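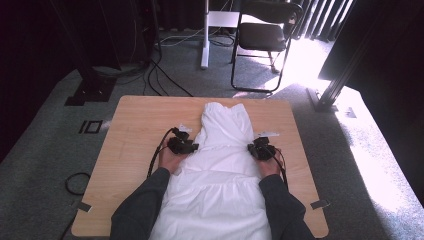
**Category: open day / cloth handling / hand-held grippers**

# Hagedorn open day, garment table

This folder keeps the material from the garment table at the Hagedorn open day in July. Visitors could take a gripper in each hand and work on a piece of clothing, in the same way as our operators do. The white garment was the most popular one, and also the most difficult, as the wide gathered part does not want to stay on the table.

## What is in the folder

- `episodes/` — 945 short recordings, one garment per recording
- `notes/` — the remarks of the operators, in plain text
- `lists/keep.txt` — the 900 recordings we propose for training
- `lists/check.txt` — the rest, please look before you use them

Each recording begins when both grippers are closed on the cloth and stops when they are open again. A recording can take up to 600 frames. Longer attempts were divided, so a fold may continue in the next file.

## How the demonstration went

We showed the fold first by ourselves, slowly, and then the visitors tried. Most people took the cloth too near to the middle. After one or two attempts they moved their hands out to the sides and it went better. Children were quicker to learn this than I expected.

In the afternoon the sun came strongly through the blinds. White fabric is then hard to separate from the bright floor, and the Erlow tracker sometimes loses the hem. These files have `sun` in the name.

## Known problems

- The left and right channels are exchanged in the first Thursday files. The script `swap_sides.py` repairs it.
- Opening width of the gripper is not calibrated between sessions.
- Notes from the Stitomholm visitors are not translated yet.

Questions can go to the Skarnoreck issue list, with the file name in the title.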